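Oatmeal: soaking overnight vs. cooking in the morning
Breakfast & Brunch board – 6 replies

kokkonen_kate
Okay, settle something for me. I've been making steel cut oats on the stove every morning for most of the winter and I love them, but 30 minutes of standing there in my robe is getting old. My sister swears by soaking them overnight and says they come out the same. I tried it once and got glue! Is she messing with me or did I do it wrong?

pantrymoth911
She's right, you did it wrong (sorry). Boil the water, dump in the oats, turn off the heat, lid on, go to bed. In the morning it needs a few minutes on low and that's it. If you soaked them in cold water and then cooked them the full time anyway, yeah, glue.

Jeltcombe_Jim
Going to disagree with moth here. I've done it both ways for years and the overnight ones lose the chew. The whole reason I pay extra for steel cut is the chew. If you want soft, buy rolled and save your money.

pantrymoth911
Jim, you said the same thing in the rice thread. Not everybody wants to chew for an hour before work.

severino_b
Severino Bustamante here, long-time lurker, eater of oats. I'm with Jim on texture but I'm also lazy, so I toast mine dry in the pan first and THEN do the overnight thing. Toasting helps them hold their shape, at least in my kitchen. Big bowl, wide one, so it cools down before I burn my tongue – and it goes on a tray because I eat on the couch like an animal.

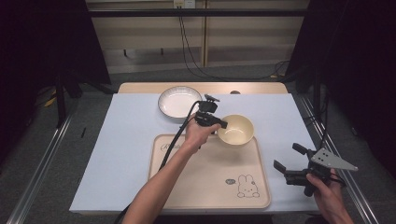

Do you add the salt before soaking or after?

Before, right when the oats go into the boiling water. A small pinch is plenty, and you can always add more at the table.

kokkonen_kate
Ooh, I never thought of toasting. With butter or without?

severino_b
Without for me. Butter goes on top at the end, with brown sugar and whatever fruit is going soft. My wife uses a spoonful of peanut butter and I've stopped arguing.

Jeltcombe_Jim
Toasting I'll give you. I still say cook them fresh on the weekend and keep a tub in the fridge. Splash of milk, two minutes in the microwave, and you've still got some bite left. Reheated beats soaked.

pantrymoth911
Reheated oatmeal has that skin on it, Jim.

Jeltcombe_Jim
Stir it.

kokkonen_kate
Update! Toasted, boiled, lid on, left it alone all night. No glue. A little softer than I'm used to but I was eating by 6:45 and my robe time is way down. Going to try Jim's tub next because I have a big bag to get through and it's got to be gone before July, when I don't want to see anything hot until lunch.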